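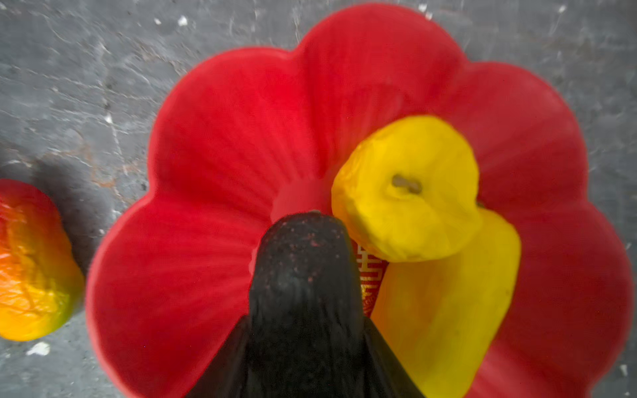

M. Kulkarni
Books Editor, Pullano Review

I'd read the book twice before we met, and I still got the first question wrong. I asked the author of Nikska's new history of the Vumuneck dock strike how long she'd spent in the colonial archives. She laughed at me (kindly!).

"Hardly any time," she said. "The governor's office kept 400 pages on the strike, and most of it is men complaining about late ships. I wanted the people who cooked for the strikers."

So she went looking for them, mostly women in their eighties, and came home with 129 recorded conversations – some of them ten minutes long, one of them lasting an entire weekend. I wondered how she decided whom to believe when the stories clashed.

"I didn't decide. Two sisters told me opposite things about the same night, and I printed both. My editor hated it for a month."

I loved that chapter, so I told her, and we got sidetracked for a good while on union songs. She sang me one. I won't try to spell it.

The book runs to 341 pages, which she thinks is too many. What got cut anyway? "The whole independence vote," she said. "I had a long section on it, and the women kept saying, why are you asking about April, ask about the rice." It may become a second book, and she already has a box of notes for it under the bed.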